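Home Issues Authors Search Contact

4.2 Planning the Purchase

It is tempting, when money finally arrives for a robot arm, to spend nearly all of it on the arm itself. We did just that in our first draft budget, where 90 percent went to hardware and the rest had to stretch over everything else a sorting station needs. By October 2024 we had brought that share down to 70 percent, and we were much happier with the plan.
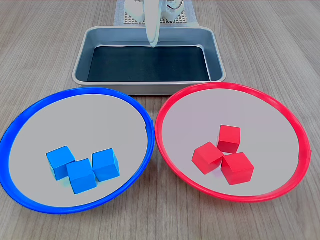
Figure 3. The tabletop sorting station used for cost planning.

Our budget lines follow the task, and we would gently urge other small labs to do the same before they call a single vendor. The Ninton quote came bundled with a handsome set of fixtures that we did not need. Bowls with colored rims, a lined metal tray and a few painted cubes cover a color sorting task very nicely, and such things cost little enough to buy twice over. We put the savings toward spare fingers.

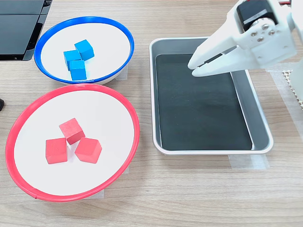
Despina Ardeleanu, reading an early version of this section, felt we were still too hopeful about spares, and wrote that "a lab with one motor has no motor" should be pinned above every order form. We have since added a line for replacement motors from Varkar, with delivery by December.

We also set aside money for repeat trials, and for sorting mistakes too, such as a red cube sitting among the blue ones. Staff hours spent checking and resetting the bowls belong in the plan just as surely as the arm does.
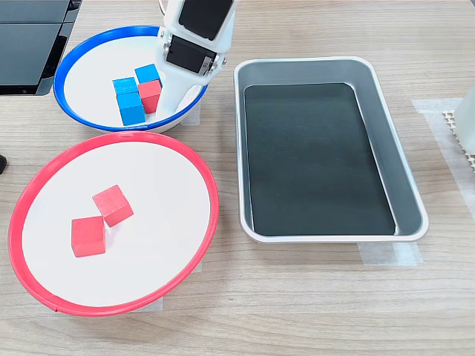
4.3 Spreading the Cost

Leasing deserves a fair look. The Annamalai plan runs 3 years and the Lestent plan runs 5, and the longer one has the kinder monthly payment, though it would tie us to the same gripper for longer than we would like.
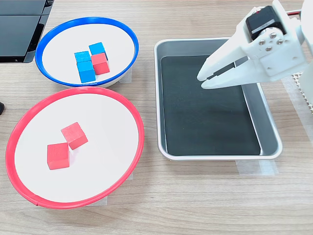 For that reason we lean toward the shorter lease, with the option to buy the arm when it ends, and we have asked for the price of that option in writing.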